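Koden hardwax oil for tabletops: four months on

I put off writing this until I'd lived with the stuff through a winter, because a first-week review of a wood finish is no use to anyone. I bought a tin of the Koden clear matt back in January, after a good deal of dithering between that and the Rautiainen I'd always used before (my old neighbour Reijo Mäkelä swore by it and gave me half a tin when we moved in, so I never really had to choose for myself!).

The first thing to say is that the tin opens nicely, which sounds like a silly thing to praise, but I have bent more than one good screwdriver on a stuck lid. The oil is thinner than I expected and smells faintly of oranges. I stirred it well, put it on with a lint-free cloth and wiped off the extra after a quarter of an hour, as the label tells you to. It went further than I'd dared hope, and there was plenty left over for a second coat and a chopping board.

What I wanted most was a finish that didn't turn pale wood yellow, and I'm very fond of this sort of colour, with the cream and the honey running alongside each other.

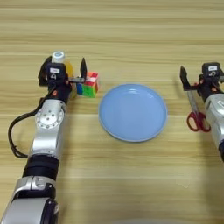 Pale wood with a long, slightly wavy grain.

On my own table the Koden darkened things a touch on the first day and then seemed to settle back over the following week. It does want patience. The tin says 34 hours between coats, and in our chilly back room I gave it 72 and was glad I had, as it was still a little tacky when I'd hoped to be getting on with it. Do keep a window open if you can bear the draught.

As for wear, we've had tea, beetroot, candle wax and a visiting toddler with a felt pen. The tea and the wax came off with a damp cloth and the beetroot left a shadow that faded in a few days. The felt pen needed a rub with a Grevitent pad (the white one, please, the green one is far too fierce) and a dab of fresh oil on top. 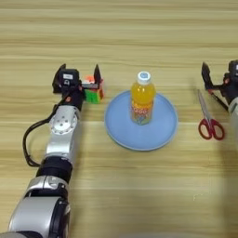
Light tabletop in tan and beige, grain running lengthways.

My grumbles are small. The matt is a bit shinier than the sample card, and if you miss a spot when wiping off you'll be left with a glossy patch that has to be sanded back. I used 100 grit on mine, which was too coarse, and spent a whole evening putting it right with something finer. I'd also like a smaller tin for touch-ups.

Four stars out of five from me, and I've already put it on the bedside cabinets.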